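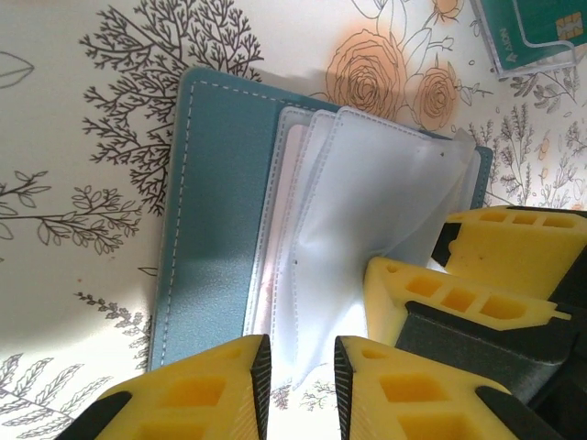

I own, or owned until Monday, seven loyalty cards for shops that no longer exist. I also owned a library card for Hokthorpe, where I haven't lived since I had a fringe, and a membership for a swimming pool I went to once, disliked, and paid for until the following spring.

The way I came to know all this is that I tried to buy a sandwich. The queue was long, the man behind me was breathing in the way people breathe when they want you to know about it, and I was flicking through the plastic pockets of my card holder like somebody looking up a psalm. Pool. Library. A dentist's appointment from before the dentist retired. I found the right card on the second lap, by which time my sandwich had been rung through, cancelled and rung through again, and I went home determined to have it out with the whole lot.

The card holder is teal. I have been told it's blue, and I've been told it's green, and on one memorable train journey to Dikwood I was told by a stranger that it was 'petrol', but it's teal. The cover is the sort of leather no cow has ever been troubled for, with white stitching round the edge, and inside there are clear sleeves of the kind you had for photographs in the days when people carried photographs. Seo-ah Lim gave it to me when we stopped sharing an office. She said my purse looked as though it was trying to give birth. I was a bit hurt and have used the thing every day since.

The trouble with a card holder is that it holds cards. You buy it (or are given it, pointedly) to cut down, and what happens is that you now have a smart place to put everything, so you put everything in it. The sleeves go cloudy. The plastic gets a curl to it. Two cards go into a pocket meant for one and stick to each other in warm weather, and after that you only ever see the top one, and the bottom one could be anything. One of mine was a second copy of the top one.

So on Monday evening I cleared the table, put the ferny cloth on and took the whole thing apart. The ferny cloth is white with grey fronds and little orange dots, and it was bought for a lunch at which I wished to seem like a person who has tablecloths. I now use it for jobs. It's a terrible cloth for jobs. Anything small and pale disappears into the foliage, and I have more than once tried to pick up an orange dot thinking it was a lentil.

My method was piles. One for cards I use, one for cards I might use, and one for cards whose purpose I could not have told you under caution. The first pile was very short. The second was enormous, and I knew perfectly well that it was the third pile wearing a hat.

The coffee cards were the worst. I had one from Woo, the café by the station, with two stamps on it, and the café became a nail bar ages ago. I still found it hard to bin. Two stamps! That was real coffee, drunk by me, in good faith. Somewhere in my head there's a ledger in which Woo owes me a fraction of a flat white, and throwing out the card felt like letting them off.

Then there was the Donia points card. Donia was the garden place out past the ring road, and over the years I had built up a balance there of 3,957 points. I know this because it was printed on the last receipt, which I had folded up and tucked in behind the card, presumably as evidence. You needed 2,000 for a free hanging basket. I had very nearly two hanging baskets' worth and was holding out for the second one, so that they'd match. Donia closed. I have no hanging baskets. There's probably a lesson in that but I was too cross to look for it.

I did ring Seo-ah at this point, partly for sympathy. She asked if I'd got as far as the pool card. I said I had. She asked if I'd thrown it away. I said it was in a pile.
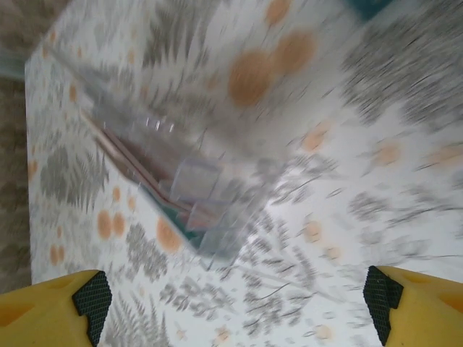

What I've always wanted, and never had the character for, is a system with a container in it. Other people have containers. You go to their houses and ask for a drawing pin and they go to a clear plastic box, and in the box are drawing pins, and you can see that they are drawing pins before the lid is even off. I've bought a fair few of those boxes over the years. They are mostly full of other lids.

Still, a see-through box is good for one thing, and that's shame. Put your doubtful cards in a drawer and they're gone, you'll never think of them again until the drawer jams. Put them in something clear and leave it on the table where you eat your toast, and by Wednesday you're sick of the sight of them. That's the plan, anyway. The might-use pile gets until the end of October, out in the open, and anything I haven't reached for by then goes under the scissors.

The card holder itself has been wiped, which made the sleeves slightly less cloudy and the kitchen roll slightly grey. It closes flat now. It has my bank card in it, and the current library card, and the one for the supermarket that gives me money off things I don't eat. I gave the bus pass a sleeve of its own, at the front, like a guest bedroom.

I kept the Woo card. It's behind the bus pass. If the nail bar ever goes under and somebody puts a coffee machine back in there, I shall be straight round with it, and I'll want my stamps honoured.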